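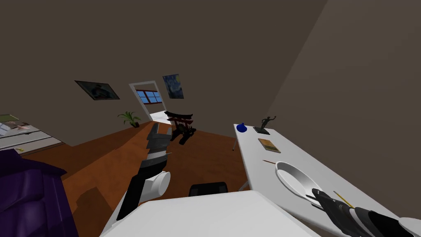 Dridirel thermostat keeps resetting itself to 84 -- anyone else?

Smart Home Gripes > Heating and Cooling

porchlight_dan
2 December 2025

OK so I've had the Dridirel thermostat for two winters and never had a complaint. Then last week I woke up sweating, went into the hall, and the thing was set to 84. I never set it to 84. My wife never set it to 84 (she sleeps in wool socks and would like it at 70, but she has limits). I turned it down, went back to bed, and it was at 84 again by breakfast.

I've checked the schedule in the app and there's nothing there. The history screen says "changed by: home" every time. Who is home?? I'm home! Has anybody seen this?

marzipan_toast

Yes!! Mine did it twice. 84 both times. I figured I'd leaned on it with the laundry basket. So glad it isn't just me.

Do you have the away mode turned on? I shut mine off on a whim and it's been fine since, but that's only a few days so I'm not calling it fixed.

kettleblack

This is the reason I have a dial on the wall that cost me $20. It goes where I turn it and stays there. I know, I know, wrong forum.

porchlight_dan

@marzipan_toast away mode is on, yeah. I kind of need it, my shifts move around all the time. I'll try a night without it.

@kettleblack I had a dial. It was off by six degrees and the cat could reach it.

Yevhen Hnatiuk

I install heating systems in Prikdale and I've seen this on three or four of these. Check whether the thermostat is linked to a second hub. The ones I looked at were all tied to a Caron hub as well as the Dridirel app, and the two were fighting over the setting. The Caron one stores its own "comfort" number, and when it loses the internet for a minute it comes back and pushes that number out to everything. It shows up in the history as "home" because that's what the hub calls itself.

Unlink the Caron hub, restart the thermostat, then wait a night before you link anything back. Don't bother with a factory reset, you'll lose your schedule and the setting will come right back if the hub is still connected.
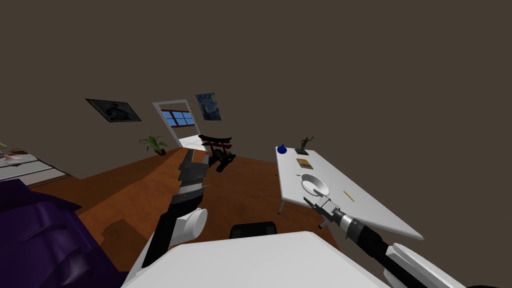
One more thing, look at the furnace filter while you're at it. If the heat has been running up to 84 night after night, the filter has had a lot of air pulled through it. I'd swap it if it's gray.

gus_in_the_attic

I don't buy the hub thing. I have never owned a Caron anything and mine jumped to 84 on Thanksgiving with a house full of people. My money is on the last update. It went in overnight and the trouble started the next morning.

marzipan_toast

I do have a Caron hub, for the porch lights. Huh.

Yevhen Hnatiuk

@gus_in_the_attic could be, I only know the ones I had my hands on. Do you have a voice speaker linked to it? Same sort of problem can come from there. Open the app, go to linked accounts, and see what's listed. People are surprised by what's in there. I had a customer with an old tablet still hooked up from before she moved.

gus_in_the_attic

Just looked. There's a Warkinov speaker in there that I gave to my brother in the spring. OK, that's a little creepy. I'm removing it, but I still say it's the update. Nothing happened all summer.

kettleblack

So your brother has been heating your house from his kitchen. Love it.

gus_in_the_attic

He keeps his place like an oven so I wouldn't put it past him.

rosalind77

Jumping in with the money side. Our gas bill came to $540 and it has never been anywhere near that. I called Dridirel support and was on hold forever, and the guy told me the thermostat is "learning my habits." Sir, I do not have a habit of 84 degrees. He offered me 2 months of their paid plan for free. I said no thanks, I'd like the thermostat to do less, please.

Does anyone know if there's a way to set a top limit? I'd feel a lot better going to sleep.

porchlight_dan

@rosalind77 there is! Settings, then Safety, then scroll way down past the humidity stuff. It's called "max heat" and it ships at 90. I put mine at 72 last night. It still tried to change itself (there's a line in the history) but it stopped at 72.

And @Yevhen Hnatiuk you were right that I had a Caron hub linked, it came with the garage door opener and I forgot it existed. Unlinked it this morning. Left away mode on so I'm only changing one thing at a time.

rosalind77

Found it, thank you! It really is way down there. Set to 71.

marzipan_toast

Dan, post tomorrow either way? I'm going to leave my hub linked and keep away mode off, so between the two of us we should get somewhere.

porchlight_dan

Will do. Filter was gray, by the way. Very gray.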